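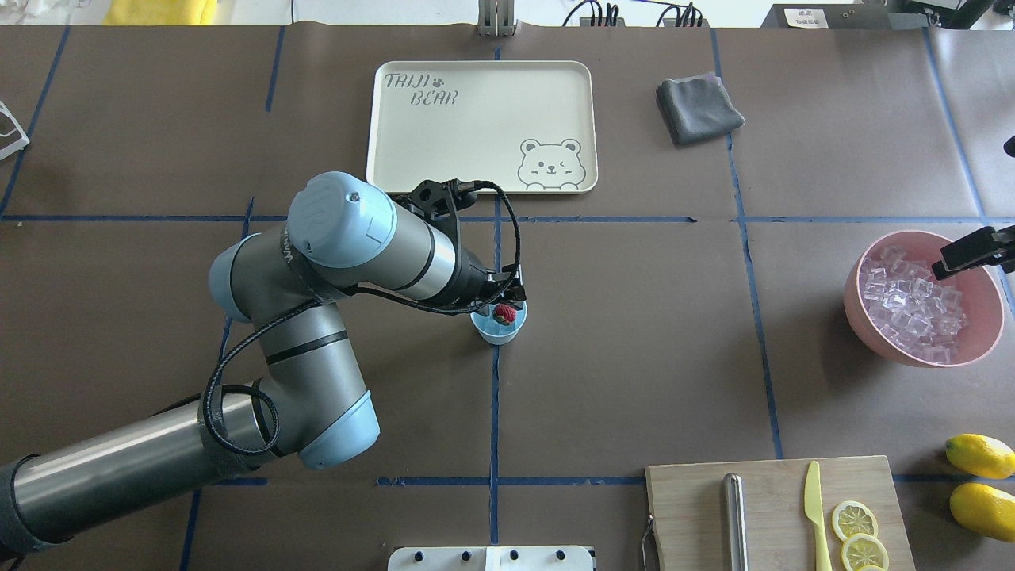 Tresness Two-Arm Bench Package

Order no. 1307

The Tresness is a pair of light robot arms with two-finger grippers, sold by Vongate as a set for a single work table. It is bought mainly by people who want to find out how much of a kitchen or light assembly job can be handed to a machine. Our answer is that some of it can, if you pick the job carefully and set out the table the same way each time.

We use drink prep as the standard demonstration. It takes a small table, the ingredients are cheap, and it mixes easy objects with awkward ones. A strawberry into a plastic cup is a short reach and a release. Ice cubes are harder. They are clear, they slide, and the cube you want is usually resting against three others. Lemon slices are the hardest item on the table and we still don't recommend them to new customers as a first job.

What comes in the package

- Two arms, left and right, with cable kits
- Two black two-finger grippers, 70 mm maximum opening
- White base plate and bolts
- Two teach pendants, one for each arm
- One roll of blue marking tape
- Printed setup guide and drink prep layout sheet

The table, the computer and the stands are not included. Neither is anything you would put on the table. Most customers use what they have in the kitchen drawer, and we would encourage that. If a job only works with one particular cup, you want to know early.

Laying out the table

Mark the surface into sections with the tape before you teach anything. Give each item its own section where you can, and leave more room around the cup than you think it needs, because an arm coming in at a slant takes up more space than a hand does. The tape doesn't have to be pretty. It is there so that whoever resets the table puts the tray and the cup back in the same place. Replace it when the ends start to lift.

Keep the pendants on a side desk within reach of the person running the job. Cloths and wiping towels can stay on the table as long as they are folded and out of the path of both arms. Loose cloth catches on fingers.

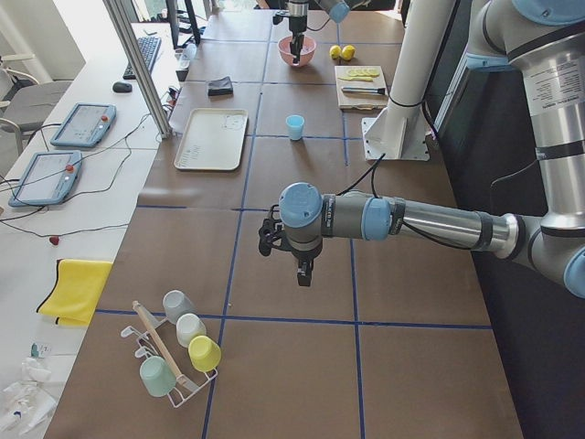 What it can do now

The list below comes from our own bench at Narnum, where Ksawery Ziółkowski ran the package through 764 attempts at single kitchen tasks. We have grouped the tasks by how much attention they needed from the person standing by.

Works with little attention: picking up an empty plastic cup and setting it down in another section. Moving a strawberry or an item of similar size into a cup. Carrying an empty tray a short distance.

Works, but stay close: taking ice from a bowl that is full. As the level drops the fingers meet the side of the bowl more often, so top it up. Placing cups upside down on a wire rack also belongs in this group. The prongs leave very little room for error, and a cup that lands crooked tends to push its neighbor.

Not ready: separating thin lemon slices that lie on top of each other. Cutting anything. Wiping a table to a standard you would accept from a person. We have seen all three done once, on a good day, and we don't count that.

Speed is the other thing people ask about. A person makes the drink faster, every time. We quote no cycle time for food work because it depends so much on how the operator teaches the moves — two careful operators can come out very far apart with the same table.

Using the two arms together

Each arm has its own zone and a shared strip in the middle. Only one arm is allowed in the shared strip at a time. Put the cup there, and put each ingredient on the side of the arm that will handle it. In the drink layout one arm takes the ice and the other is left for whatever comes after, such as the tray or the muddler.

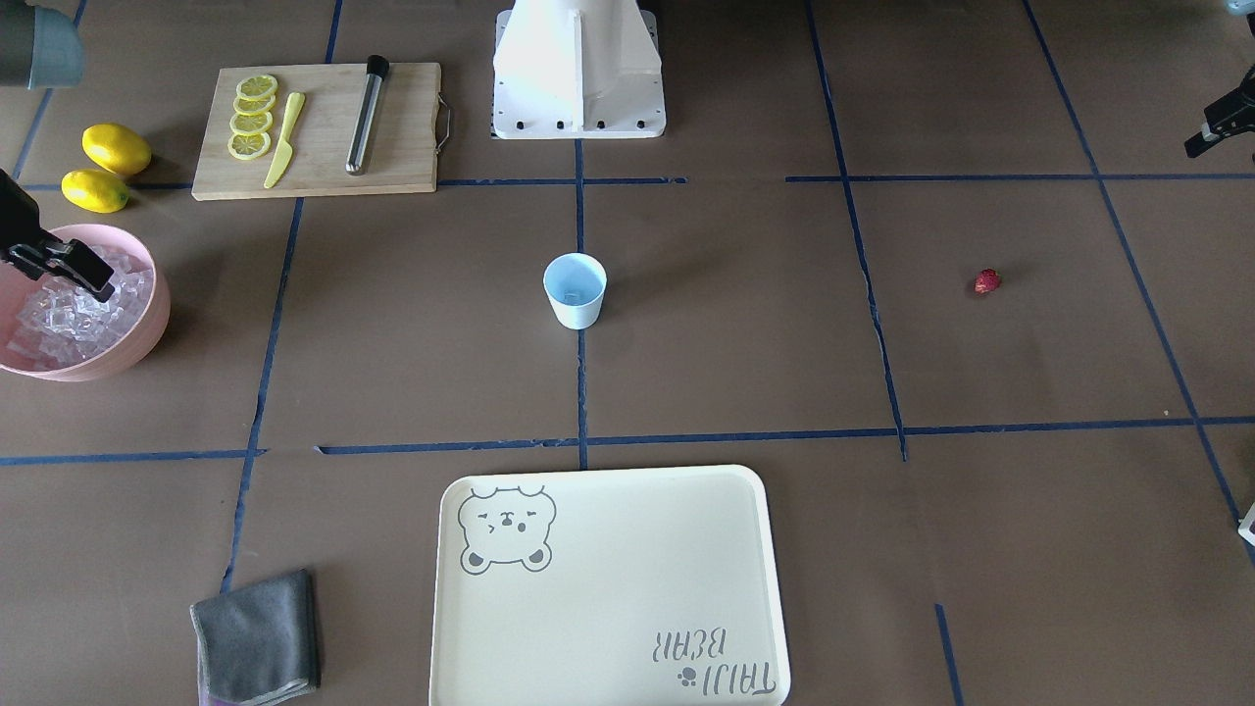

Tools need more thought than food does. A metal muddler lying flat on a board can be gripped, but holding it upright and pressing down with it asks a lot of the fingers. Teach the pickup first and leave the pressing for later. Plastic knives flex in the grip, and we suggest leaving them on the board until the rest of the routine runs without a stop.

Before running with real ice, run with dry plastic cubes. Meltwater makes the bowl slide, and the grippers are not sealed.

Cleaning and food

The grippers are not rated for food contact. Treat anything the arms have handled as practice material and throw it out. Finger covers are on the way but we have no date for them. Wipe the fingers with a damp cloth and then a dry one. Do not spray.

Who should wait

If you run a café and want a machine that makes drinks for paying customers, please wait. If you have dishes to put away at home, also wait. The Tresness suits training rooms, labs and shops that already have someone patient on staff. Szewczyk, our service partner, offers a 30 minute call before purchase, and they will tell you if your job is in the third group.

Page last revised May 8, 2021

Comments (4)

rowdyparts
We've had ours since January. Agree on the ice. What helped us was a wider bowl, the fingers have somewhere to go.

Lena at the print shop
Does the base plate need a solid wood table or would a folding one do? Ours has a bit of bounce.

Vongate Support
Lena, please don't use a folding table. Any bounce shows up at the fingertips. A fixed bench is fine.

t_okafor
Would have liked a real number for cup placing on the rack. "Stay close" could mean anything. Otherwise it's good to see a page with a "not ready" list on it.

Contact Vongate sales and service | © 2021 Vongate | Back to top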